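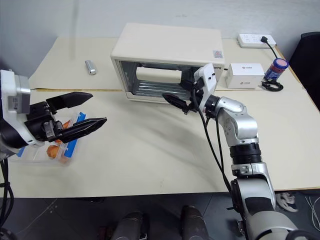
# Separar resíduos orgânicos e montar uma composteira de bancada

Procedimento usado no edifício Sartori para tratar restos de cozinha no próprio local. Serve para copas de escritório e apartamentos sem área externa.

## Material

- 2 caixas plásticas empilháveis com tampa, de 13 litros cada
- 1 torneira pequena, para a caixa inferior
- Furadeira com broca de 7 mm
- Serragem sem verniz ou folhas secas
- Composto maduro, 500 g

## Montagem

1. Fure o fundo da caixa superior, com 50 mm entre furos.
2. Abra uma fileira de furos na lateral, logo abaixo da tampa.
3. Instale a torneira na caixa inferior, rente ao fundo, e teste a vedação com água.
4. Empilhe as caixas e forre a superior com 3 cm de serragem.
5. Espalhe o composto maduro sobre a serragem.

## Alimentação

Entram cascas de frutas, talos, borra de café e casca de ovo triturada. Ficam de fora carne, laticínios, óleo e papel plastificado.

Pique os restos antes de depositar. Para cada medida de resíduo, cubra com duas de material seco. Revolva a cada 7 dias.

## Umidade

Aperte um punhado do material. Se escorrer líquido, acrescente serragem. Se o punhado se desfizer, borrife água. Cheiro de amônia indica excesso de nitrogênio: suspenda a alimentação por dois dias e misture folhas secas.

## Retirada

Drene a caixa inferior uma vez por semana. O composto está pronto quando tem cor escura e cheiro de terra. Peneire e devolva os pedaços grandes à caixa.

O excedente pode ser entregue no ponto de coleta Mallside, em baldes fechados e identificados.

Última revisão: 10 de maio de 2025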